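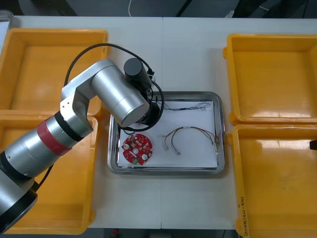

Stats and Scoring Team – Community Help

Passer rating differs between my spreadsheet and the league table

Asked on Saturday, May 30, 2020

I keep the statistics for an amateur American football league and I can't get our quarterback ratings to agree. The league table comes out of Rollico, which takes the play-by-play file after each match. I also keep my own spreadsheet, using the NFL formula with the four components.

For single games the two agree to one decimal place. For the season they don't. One of our quarterbacks has 3730 passing yards, and his rating in Rollico is higher than mine by more than rounding could explain. The yards, attempts, completions, touchdowns and interceptions are the same in both places. I have checked them line by line.

My season figure is the mean of his 14 game ratings. Is that wrong, or is Rollico doing something to the numbers? We use the rating as a tie-break in the most valuable player vote, so it does matter which one goes on the ballot. 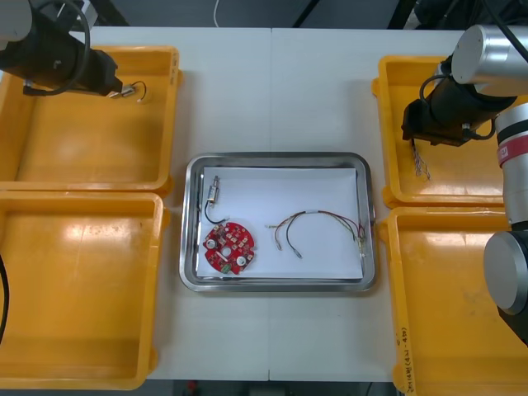
Reading time: 3 min

Answer 1 (accepted)

The mean of the game ratings is the problem. Passer rating has to be worked out from season totals. Add up attempts, completions, yards, touchdowns and interceptions for all games, then run the formula once.

There are two separate reasons why your method drifts.

First, weighting. A game with 14 attempts counts as much in your mean as one with three times that number. A poor afternoon on few throws will pull the season figure down far more than it should.

Second, the limits. Each of the four components is held between 0 and 2.375 before they are added together. In a single game it is common for one of them to hit a limit, usually touchdowns or interceptions. Anything past the limit is thrown away. On season totals the components hardly ever get there, so nothing is lost. Averaging game ratings means averaging figures that have already been clipped.

The components, for checking:

Completions: (completions / attempts – 0.3) x 5
Yards: (yards / attempts – 3) x 0.25
Touchdowns: (touchdowns / attempts) x 20
Interceptions: 2.375 – (interceptions / attempts x 25)

Limit each one, add them, divide by 6, multiply by 100. Round at the end only. If you have rounded yards per attempt in a helper column, take that out as well.

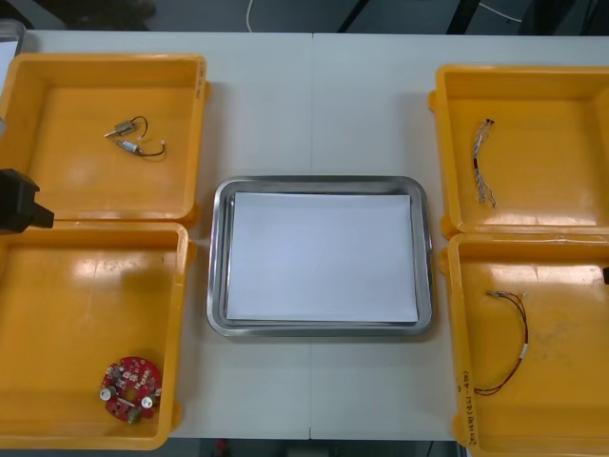

221 words

Answer 2

Agree with the above on totals. One more thing to look at is sacks. Some score sheets enter a sack as a pass attempt with negative yards. For this formula a sack is neither an attempt nor passing yardage. Our old Vasilakis template got this wrong for a whole season before it was spotted in October. If your attempts match Rollico's you are probably fine, but they could both be wrong in the same way if they come from the same file.

Also check whether the season view includes play-offs. In Rollico that is a filter on the table – it stays set from the last time you opened it.

For the ballot I would print a minimum number of attempts next to the rating. We use 200. Below that the figure moves too much from one game to the next, and a back-up with two good halves ends up top of the list.

Answer 3

Had the same thing in Fluso. Exported to Lendurix and it went away. Don't know why.
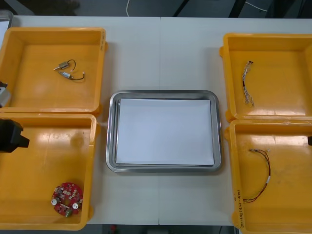
Fluso has a setting for season figures, either "from totals" or "mean of games", and the second was the default on older installs. Lendurix only works from totals, so moving the data would change the result without anything being fixed. Worth changing the setting in Fluso if you still publish from it.

Comment from the person who asked

Recalculated from totals and it now matches Rollico to the decimal. The play-off filter was off. Sacks were already kept apart in the file. I will add the minimum attempts line before the ballot goes out.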